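Folding a soft blue throw so it stays square on the shelf
Posted in Laundry and Linens, April

Jingyi Jin

I have a pale blue throw, heavy knit fleece, bought from Zaki. It measures 56 inches on the short side. Folded in half three times it comes out at a reasonable size, but within a day the stack leans and the top layer slides off the shelf. I have tried folding tighter, which makes it worse. The shelf is 14 inches deep and I can't change it.

Second point: the pile has started to show darker and lighter patches after storage. I wash cold with liquid detergent, no softener. Are the patches wear or something else?

Judit Boros

The leaning comes from the folded edges. Three halvings put most of the thick edges on one side, so that side ends up taller. Fold in thirds lengthwise first, then roll or fold in thirds again from one end. The thickness is then spread over the full width.

Procedure:

Lay the throw on a flat, hard surface. A bed is too soft and the corners drift.
Smooth from the center outward with the flat of the hand.
Bring one long side in by a third, then the other over it. Check the width against the shelf before going further.
Fold the short ends in by a hand's width, then fold the whole thing in thirds.

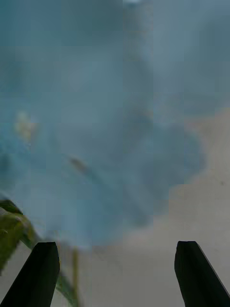 Press the air out between folds with the forearm. Fleece holds a lot of air, and a stack that was straight when you made it will settle unevenly over the next few hours. Don't put anything heavy on top to speed this up, as it leaves creases that take a wash to remove.

On the patches: brush a small area in one direction with a dry, soft clothes brush. If the color evens out, the pile was lying in different directions and there is no damage. If it stays dark, look for detergent residue and run an extra rinse.

Fatos Hodžić

Just roll it. Works for mine.

Baoshan Xia

Agree with Judit Boros on the thirds, with one correction. At 56 inches, thirds come out a little under 19, which is too wide for a 14-inch shelf unless that side runs along the shelf and the other fold sets the depth. Fold the short side in quarters and you get exactly 14. Bring both edges to the center line, then close it like a book. The double edge goes to the back of the shelf.

In practice the fabric's thickness adds to that, so expect a slight overhang at the front.

Rolling is fine in a basket. On an open shelf the roll needs a stop at each end.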